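Summer project, week 3: the breakfast table

18 July 2022 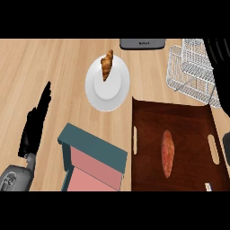 Our simulated table, with the croissant on its plate and the tray at lower right.

I spent most of this week on the two-arm task for the summer robotics class. My group is called Beserel, and we share a lab account with the Markow group, so simulator time is limited. We get 6 hours a day and lose whatever we don't use.

The job is to get the croissant from the plate to the tray. The left arm does the picking. The right arm is supposed to stay out of the way for now, and later it will hold the tray steady by one of the handle slots.

Most of my time went into the croissant. It stands almost upright on the plate in this setup, and our grasp code was written for things lying flat. I changed the approach angle and slowed down the last part of the move. I ran 100 trials overnight with the new settings and saved the logs under run 3130, in case anyone in the group wants to check them.

The teal and pink box is also a problem. It sits between the left arm and the tray, so the straight path goes right over it. I added a higher waypoint, which costs time but was easy to write.

Still to do before the end of July:

Clean up the config file
Add a starting position with the croissant on its side
Write the methods section
Ask the Markow group how they handle the wire rack

I have the lab account again tomorrow morning and will start with the config file.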